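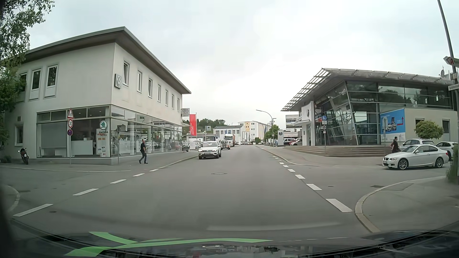

The road past the VW showroom, under a pale sky

Ring crew and corner helpers wanted for our May show in Codport

Grovville Amateur Boxing Club is putting on its biggest home show yet, with some 200 people expected through the doors, and we would dearly love a few more pairs of hands. You don't need to have boxed, or even to have watched much of it – if you are friendly, steady and happy to be on your feet for an evening, we will find you something useful to do.

We are looking for 3 people to help with gloves and handwraps in the changing rooms, plus others for the door, the tea bar and getting boxers to the ring on time. Anyone with experience as a timekeeper or cornerman, please do say so, as Gilmar Godoy, our head coach, would be very glad to hear from you.

Helpers meet at 4 pm and we hope to be swept up by 11 pm. There is a hot supper, £50 for the evening, and a lift back to Endport for those who need one.

To put your name down, have a word with Ching-wen Tang at the gym after any evening session, or leave a note at the front desk with your phone number.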